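Kinia Standing Cup Holder, clear with white base

Home > Drinks station > Cup and lid storage

We love this one! The Kinia is a tall, see-through tube that stands on a round white base and keeps your paper cups in one tidy column, wherever you happen to need them. There's nothing to screw to the wall and nothing to plug in. Take it out of the box, stand it up, drop in a sleeve of cups and you're done.

It came to us through Montserrat Beltrán, who runs the tea counter at the Saludo garden centre and was fed up with cups toppling over behind the urn. She tried a sample in October and then ordered two more (one for the potting shed, which we didn't see coming).

What we like about it

You can see how many cups are left from right across the room, so you know when to fetch another sleeve.

The top is wide open, so refilling is quick. Slide the whole sleeve in, then pull the plastic off upwards.

The base spreads out wider than the tube and gives it a good steady stand, even on a small side table.

It looks lovely and light. On a pale wooden table it hardly takes up any room to the eye, and white cups look very smart in it.

Good to know

Cups go in with the open end up and come out from the top. If you share the holder with small children, a lower table makes it easier for them to reach.

Wash by hand with warm soapy water and a soft cloth. Please don't use scouring pads or anything gritty on the clear part, as it will scratch. Let it dry fully before you put cups back in.

Setting it up

1. Stand the base on a flat table, a little way in from the edge.

2. Lower the cups in as one stack, rims upwards, until they sit right down at the base.
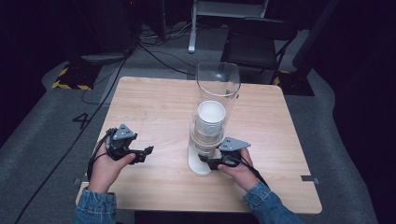

3. Give the tube a gentle nudge. If it rocks, move it to a flatter spot.

Delivery and spares

Sent out from our Gornance shop within 5 working days. Spare bases are sold separately, item 125. For bigger orders, ask for Randa Azar.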